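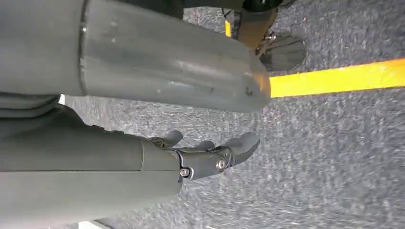
Posted by Yhon Arboleda in Home & Utilities, 6 replies

Is a whole-house water softener worth it or am I being sold something?

We moved to Nenitz in September and a salesman from Traltmont was at the door before we had the boxes unpacked. He put drops in a glass of our tap water, it changed color, he made a face, and then he told me our water is 418 parts per million and that we are "eating the water heater from the inside." The unit he wants to put in is called the Villca and it costs a bit over $1,000 before installation. He says it will save up to 30 percent on the gas bill. When I asked for that in writing he said it depends on the household.

I don't love being tested on by the guy who sells the cure. At the same time there is white crust on the shower head and the kettle, and my wife says her hair feels like straw. The house is on city water, two bathrooms, four of us. The water heater is old but I don't know how old, the sticker has faded.

Do these things do what they say? Is there some cheaper way to deal with the crust? I would also like to know if the salt makes the water taste bad, as I've heard both. Please don't just tell me to call a plumber, I called one and he also sells softeners.

Nila

You have hard water, that part I'd believe. The crust is the proof and you didn't need the colored drops. What I wouldn't believe is the number until you've checked it somewhere else. Your city puts out a water quality report every year and hardness is often in it, and if it isn't, call the water department and ask. Hardware stores sell test strips for a few bucks. Be careful with the units too. Sometimes it's parts per million and sometimes grains per gallon, and "parts per million" on its own can mean total dissolved solids, a different thing that a softener doesn't bring down. Ask him which one he measured. I'd be curious to hear what he says.

A regular salt softener does work. It swaps the calcium and magnesium for sodium, you get less scale, soap lathers better, and your wife will probably notice in the shower. The gas bill claim I'd ignore completely. Scale in a tank heater does waste some fuel, but a softener won't clean out what is already sitting in there, so an old tank stays an old tank. Flush it first if the drain valve still opens without a fight. If it won't budge, leave it alone, old valves like to open and then not close.

On taste, most people don't notice. If anybody in the house is on a low sodium diet, ask the doctor, and have the kitchen cold tap left off the softened line. Any decent installer will do that.

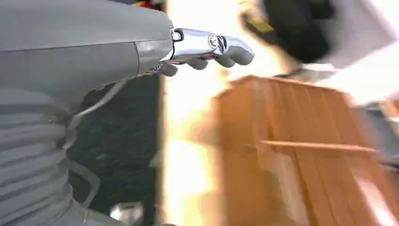
olddrain_62

Don't do it. My brother in law had one and it leaked. Vinegar in a bag, rubber band around the shower head, leave it overnight, done. Same for the kettle minus the bag. It's all a racket

Yhon Arboleda

Thanks both. I called the water department and the woman there was more help than anybody so far. She gave me the hardness for our side of town and it is high, but it's well under what he told me, so I suspect Nila is right about him mixing up two measurements (I'm being generous with "mixing up"). The vinegar did work on the shower head. I'm going to flush the tank, get prices from two other places and see if Traltmont calls back with the gas bill thing on paper.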